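I have followed Brovton for 36 years, and I still got butterflies driving to the ground in December to meet the new coach. New coach! We've had two in one season, and the second is Rosário Amaral, who came over from Wegener with a whistle and a very loud laugh.
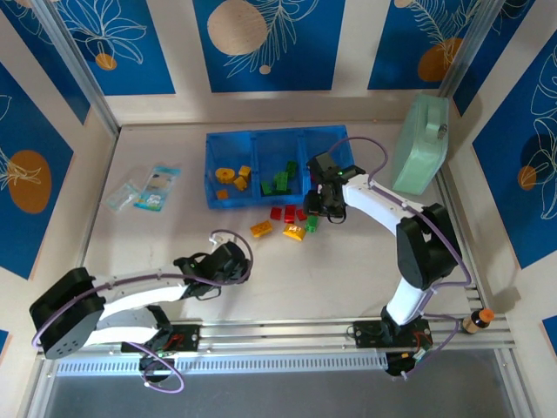
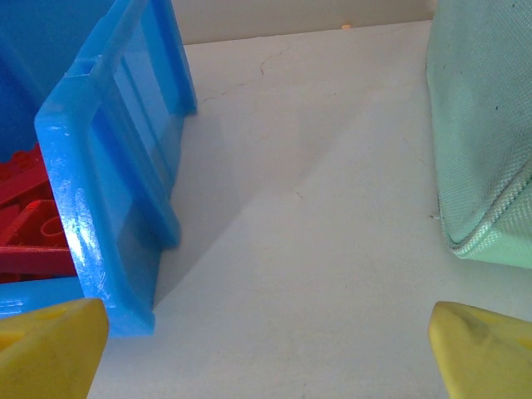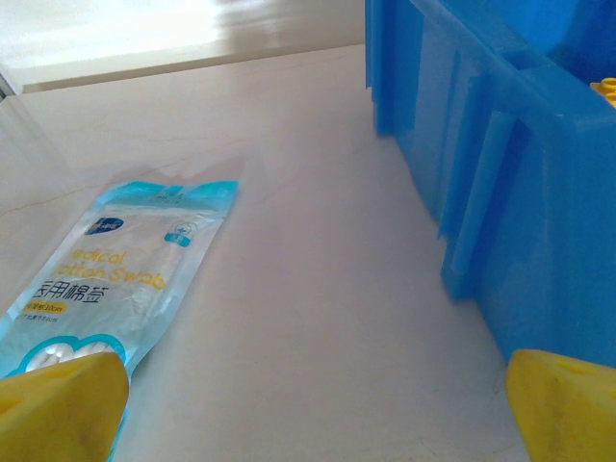 Blue bin with toy blocks, first picture; cotton swabs, last picture.

She's 41, played left back for Vundota, and wants our full backs way up the field (my poor heart). "If we lose, we lose running," she told me over a coffee she never drank. Dimier come to our place next, and they've beaten us by two goals both times we've met. I asked if she was nervous. She laughed so hard the kit man looked in. I'm buying my ticket anyway!

2 comments
Contact us | Copyright | Back to top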